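From: Krishnamoorthy Poduval
To: openday-list
Date: 3 May 2022
Subject: Re: [openday-list] what are we showing at the Kolness open day

Julián Salcedo wrote:
> Could someone send round what is planned for the sim corner? Stillow
> want a line for their program and I have nothing. Also is it still the
> sorting thing from February, and do visitors get to drive it? We have
> 126 signed up so far and 71 of those ticked "robots".
>
> Julián

Quick one, between meetings.

Yes still the sim. Same arm, same small room. New parts tray, the old parts were too alike and people at the back couldn't tell them apart on the projector. Colors now.

Driving – yes, but in small groups. Khamphan's laptop does the rendering, mine runs the controller, so one station only. If all 71 turn up at once we are sunk. Can you put sign-up slots on the Wevia page? Ten minutes each, 40 places max, the rest can watch.

Line for Stillow: "Try your hand at guiding a simulated robot arm as it picks up small parts." Cut it if its too long.

Still to do:
- projector cable, the long one
- someone to do the intro talk before lunch, I can't, I'm on the door
- reset button between groups (Khamphan has it half working)
- handout, one page, NOT four like last time

Screen grab for the program if they want a picture. Bit dark, I can turn the lights up in the scene file but then the shadows go funny and I have to redo teh camera. Tell me today if you want that.

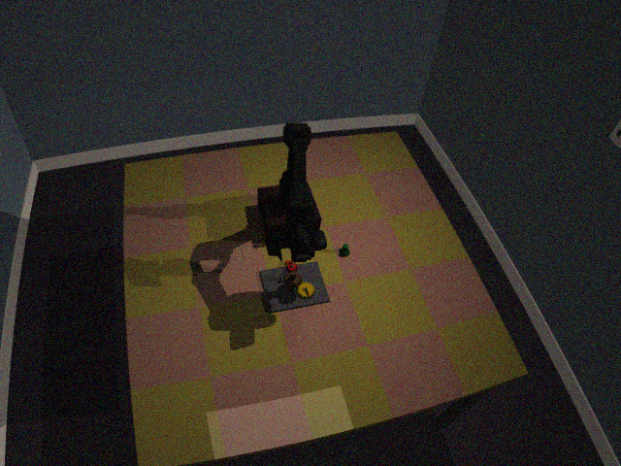

Sim corner: arm over the parts tray, yellow gear at the right, green part off on the mat.

Room number to follow, they moved us again. Was 77, may go back to 77.

K.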